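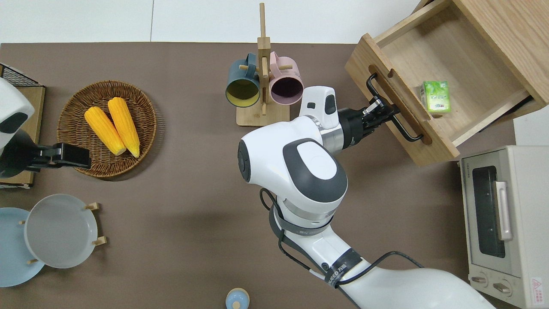
Anum Sial would start with the plates, she said, and leave the food until last. A kitchen table that is used all day has to be cleared all day, and in her view most households give up because the dishes have no fixed place to return to.

Resources > Home Management > Interviews

Ms. Sial has taught the Friday course in kitchen organization at the Anley Center for 13 terms. The center reports 700 enrollments in that time.

Her advice on storage is conservative. "A plate rack should stand where the drying cloth hangs," she said. "Plates that stand upright can be taken out one at a time." She prefers a wooden mug tree to cupboard hooks, and asks students to empty it once a week and wipe down the base.

On produce, she recommends a shallow wicker basket. "Corn should be eaten soon after it is bought. In a deep basket it gets forgotten under the onions."

Asked whether the course would change in June, Ms. Sial said that the session on pantry shelves would be extended by 50 minutes. Students will continue to bring their own labels.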